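# Skirna 2 grasp planner, after a month on the arm

Skirna is a grasp planning package. It takes frames from a wrist camera, proposes gripper poses, and passes them to whatever motion stack you already run. I moved to version 2 in May from Pondov, which we had used for two years.

Install was easy. The config is one file, and the calibration tool checks it before anything moves. It rejected my hand-eye transform twice, and both times I had the axis order wrong. Pondov would have accepted it and driven into the floor.

I ran 534 grasp attempts in the patterned enclosure. The first 100 were rigid items like boxes and bottles, and Skirna handled those about the way Pondov did. The rest were soft goods, and the two planners differ a lot there. Pondov fits a box around everything and aims for the middle. Skirna looks for folds and edges and ranks them by how much material the fingers can close on.

The self-mask matters more than I expected. At close range our finger fills a large part of the wrist view, and an orange bag with rolled folds takes up most of what remains. You draw the mask once per finger opening and Skirna interpolates between them. Leave the steps too far apart and it will propose grasps on your own bolt heads. 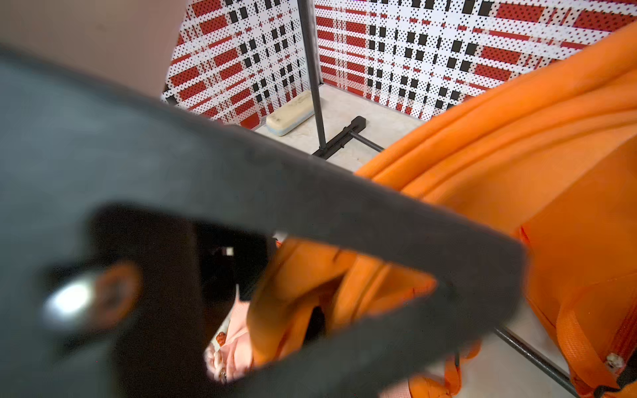 Annatjie Magagula disagrees with me on the mask. She says interpolation drifts at wide openings and she would sooner render it from the gripper model, even though that costs her an extra node to maintain. She also finds the fold ranking too eager on straps.

I saw the strap problem too. Raising the minimum contact width fixed most of it, but small items under fabric then get skipped.

Planning takes 400 ms per frame on our machine. That is fine for pick and place and too slow for closed-loop work. Logging is good, and replay lets you rerun a failed grasp with new settings. The documentation stops halfway through the section on multiple cameras.

I'm keeping it for soft items. For boxes only, I wouldn't bother switching.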